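4.3 Soft things, and why we keep coming back to them

I should say at the outset that Hamish Yule and I disagreed about this section, and that he has kindly let me write it my way. His view is that a household chore is a household chore, and that if a machine can put a mug on a shelf it can be taught to put a hat on a hook with a bit more patience. My view, after a summer of trying, is that hats, socks and tea towels are a different job altogether — and that the figures in the last section look much rosier than they should, simply because so many of our objects were hard ones.

Of the 1000 demonstrations we gathered for the Plovov set, 312 involved something made of cloth. All of them were done by people working a hand-held gripper, mostly Dayana Agudelo and Angus Baxter, with me filling in when one of them was away. We then trained the same policy as before (see 3.2, nothing clever) and gave it 100 fresh tries at tidying clothing in the Premside flat. It managed 41, and I was the generous one doing the scoring. Ifigeneia Papadakis scored the same tries from the recordings and gave it 37. We report her number in Table 2, as she hadn't spent August willing the thing to work.

What went wrong was fairly dull. The arm went to the right spot nearly every time, so seeing the object at all wasn't the trouble. It closed too high, or it closed on a single fold and came away with nothing, or it got hold of a brim and dragged the whole pile along with it. Socks were the worst. Tea towels were better than I'd feared, I think because you can grab a tea towel almost anywhere and nobody minds.

Morven Lindsay pointed out that our people were cheating, in a sense. When Dayana picks up a cap she gives it a small nudge first, feels it give through the handle, and only then squeezes. None of that feel gets recorded. All the policy ever learns from is the view past the fingertips, and it has to guess the rest.
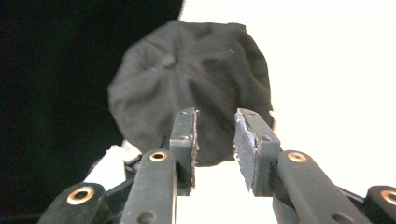

Figure 7. A fabric cap at the open jaws of the hand-held gripper.

Caps deserve a paragraph of their own, as they gave us the widest spread of results of any item. A cap holds its shape just enough to fool you. The crown looks like a solid lump, and a policy raised on mugs and tins will happily treat it as one, but it's only soft cloth panels stitched together and it caves in as soon as you press it from the side. In Figure 7 there are creases across the crown already, and the lower part hangs into the top of the gap between the two pads. Whether that's enough cloth to hold on to is a hard call, even for me, and I've looked at far too many of these. It doesn't help that a dark cap against a black patch of background barely shows up along that side. Angus tried brightening the dark areas before training, which won us a few more good picks on caps and lost us nearly as many on socks, so we left it out.

For what it's worth, I'd let this system clear a table in my own kitchen tomorrow. I wouldn't yet let it near the washing. Hamish would like it noted that he would, and that his washing is in no great order to begin with. We come back to the question of touch in section 5, where we fit the Plirex pads and run the sock trials again.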